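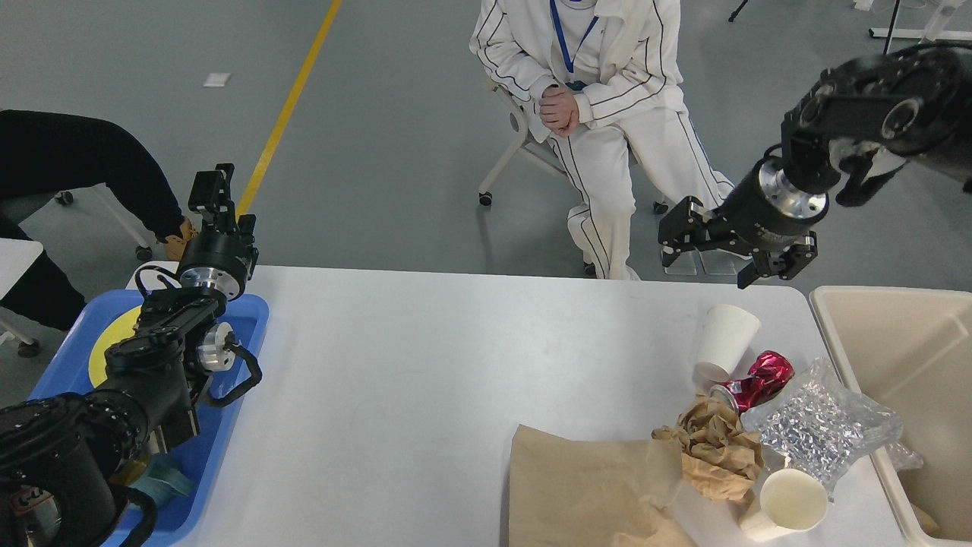 Wumus adds table-clearing stations to its Drutura training hall

Wumus has extended its Drutura hall with stations for table-clearing exercises, open from September. Each station has a white rectangular table, a blue plastic tray and tableware such as a round yellow plate. Chairs run on casters. Yellow lines are painted on the smooth gray floor.

The hall now covers 1,719 square feet and can hold 30 tables. Plates and trays are drawn from a stock of around 2,000 pieces - all washed on site.

"Tray position is set before each exercise and recorded on the station sheet," said Els Hendriks, operations lead at Wumus.

Bookings: Cyrill Mösli, Wumus front office.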